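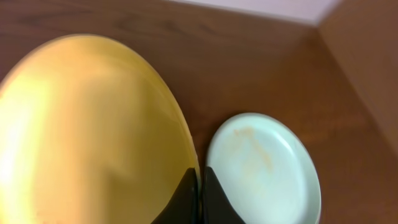 OK so start with portion size, not with cooking. Everybody comes to a talk on cooking for one expecting recipes, and they get two at the end, handout is by the door. Ask the room: who still cooks for four and eats it for three days? Wait for hands. Then plates. Big yellow one, smaller mint-white one next to it, both on the same wood table. Same spoon of stew looks lost on the yellow and looks like dinner on the small one. Say that slowly. Don't get into the studies, somebody always asks, say come see me after. My own rule is small plate on weeknights, big plate for company.

Next. My story, keep it SHORT (last time I ran over by 12 minutes and Tsehay had to wave at me from the back). Kids moved out, same pot, same bag of lentils, same everything. Threw out so much food that first winter. Wrote it all down on the back of an envelope, went and priced it. 268 dollars by spring. Pause there. People laugh but it's a guilty laugh.

Shopping. The main thing is buying loose. One carrot is allowed. Two potatoes are allowed. Torkach market will sell you half a cabbage if you ask, I have asked. Gebretsadik's on the corner cuts meat to whatever weight you say, but go before noon, after that the good counter guy is gone. Bulk bags are only cheap if you eat them. Repeat that one.

Mention bread. Slice it, freeze it, toast from frozen. Somebody will say it ruins the bread. Let them say it, move on.

Freezer section. This is the long one, watch the clock. Should be at 8 minutes here, if not then skip the bit about ice cube trays.
- flat bags, not tubs. They stack and thaw faster
- label with what it is AND how many it feeds. "Soup" tells you nothing in March
- tomato paste by the spoonful on a sheet of parchment, then into a bag
- onions chopped and frozen raw, fine for stew, no good for salad
- rice, cool it fast, into the fridge or freezer right away, do not leave it out on the stove all evening. Safety thing so say it twice
- ice cube trays: stock, lemon juice, leftover coffee (I don't do the coffee, Tsion does)

Get Tsion up here if she came. Tsion Negussie, she ran the Overo lunch kitchen and then had to learn to cook for herself at home, opposite problem from mine really. Her trick is one pot on her day off, split three ways before anything gets seasoned much. First third plain with rice, second gets berbere and goes on flatbread, last third gets thinned out to soup. Let her tell it, she's funnier. If she isn't here just read it off the card.

Eating alone part. Don't rush this even if we're behind. Some people in the room are recently widowed, be kind, no jokes about eating over the sink. Well maybe one joke. Sit down, at the table. Radio on is fine. I set a place, I didn't for a long time and I ate cereal for supper most of that year. Phone a friend and both eat, Tsehay Lemma and I did that all through January, she'd have her soup and I'd have mine and we'd complain about the snow.

Kit. Quick, people like this bit. A small pan with a lid that fits. Small oven dish. Sharp knife. You do not need the gadget from tv. If anyone asks about toaster ovens say yes, worth it, saves heating the whole big oven for one potatoe.

Recipes on handout: lentil stew for one with a freezer portion, and the egg and greens thing. Fix on handout, it says tablespoon of salt and it shoud be TEASPOON. Tell them out loud, make them cross it out with a pen.

Questions. Leave time. Next talk is in June at the Mundine hall, same hour, it's on dried beans. Sign-up sheet is going round, get it back from the front row before they leave with it. Thank the library. Tea's in the back.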